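# Handing over room turns to the paired-gripper workflow

Applies to housekeeping staff at the Brutside guesthouse and anyone training there on the Wonton scheduling system. Revised in April after the second round of comments from the floor.

## What changes for the shift

Bed making and folding are still done by people. The change is that part of each shift is now spent recording the work with two hand-held grippers, and that Wonton assigns the rooms. The paper board in the linen store is no longer updated.

- Rooms are released in Wonton at 9:30. Do not start a room that has not been released.
- Recording time counts as working time. Enter it under code R, not under "other".
- The per-room target is suspended for recorded rooms. Sun-ja Ham removes them from the weekly pace report by hand until the filter is fixed.

The set held 1,230 accepted folding episodes when these instructions were first issued and now holds 1,267. The increase is smaller than planned. Most of the rejected episodes failed on one point, covered in step 4.

## Before you begin

You need a released room, a charged pair of grippers, and the sheet already on the bed. Log in with your own staff number. Episodes are not used for individual assessment, and supervisors see the room total only — this was agreed with Theophilus Bonsu in writing, and the note is pinned in the Wonton help tab.

## Procedure

1. Open the room in Wonton and select **Fold, flat cloth**.
2. Move spare blankets toward the head or the side of the bed. They do not have to leave the room.
3. Place the cloth near the middle of the mattress.
4. Take one gripper in each hand and hold both still for two seconds before the first movement. Episodes without this pause are rejected at upload.
5. Grasp the nearest edge. Close the fingers fully before lifting.
6. Fold away from you, release, and square the corners with the finger tips. Do not use a bare hand to correct a fold. If a fold fails, continue with the grippers and finish it.
7. Withdraw both grippers, pause again, and press **End**.

A patterned sheet under a plain cloth is fine. Clothing at the side of the bed can stay where it is if it does not touch the cloth. 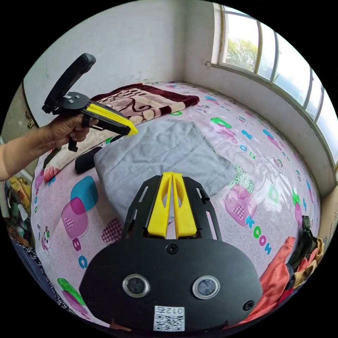 *Gray cloth folded on a printed sheet, with blankets toward the head and along the side of the bed.*

## Common problems

**The cloth slides with the fingers.** Grip pressure is too light. Squeeze the trigger to the stop.

**Upload stays at "queued".** Leave the tablet on the charger in the linen store. Do not record the room again.

**Wrist or forearm pain.** Stop. Switch to ordinary room work and tell Kyu-ri Yeon the same day. The limit is two recording blocks per shift, and it applies even when the afternoon list is short.

## Staffing questions

No hours have been cut at Brutside under this scheme. Gerasimos Koutsoukos keeps the list of open questions from staff, including what happens to the early laundry post if folding is automated later. There is no answer to that one yet. Add new questions to the same list, with your name or without it.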